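In Defense of the Boring Pantry

I own 16 kinds of vinegar. I know! My friend Felicidad Catacutan opened my cupboard in June, looked for a while and asked if I was okay. I've been thinking about it ever since, and I'm on her side now — most of us cook the same 9 dinners anyway, and the fancy stuff just sits at the back getting sticky.

So I say buy the dull things, and buy plenty. Rice, salt, onions, beans. My grandmother in Oltley fed 90 people at a wedding out of a kitchen with 2 shelves (she did borrow a stove), and I bet she never once owned a truffle oil.

Rice is my favorite of the lot. It goes with leftovers, it goes with an egg, and it's cheap enough that you can mess it up and try again.

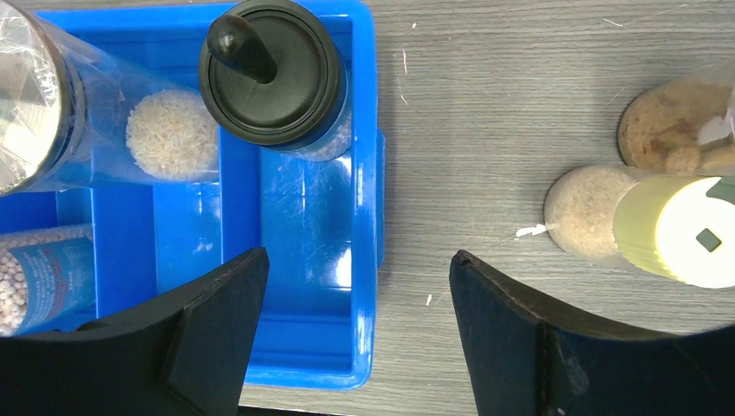
What I'd Keep Anyway

One good hot sauce. And okay, maybe the sherry vinegar, I really do use that one.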